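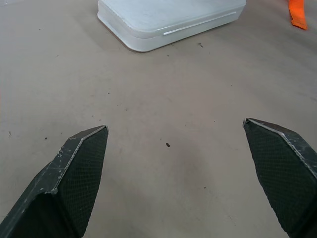

Zesar low box in white, on a pale work surface

The Zesar is the box we reach for first at Fustent, and we're very fond of it! It's a low, rectangular tub in white plastic with rounded corners, so a cloth gets right round the edges (no crumbs hiding, no screws stuck in a seam). Put it on the bench for small parts, by the sink for sponges, or in a drawer for all those odd leads.

Sizwe Visser drew up the range one June and has kept it pleasingly plain ever since. Each box holds up to 600 g of bits and bobs and goes through the dishwasher on a cool wash.

Sold singly or in packs of 25 and 100. Lids are listed separately. For larger orders, please ask for Chandrasekhar Kartha at the Wullovance shop.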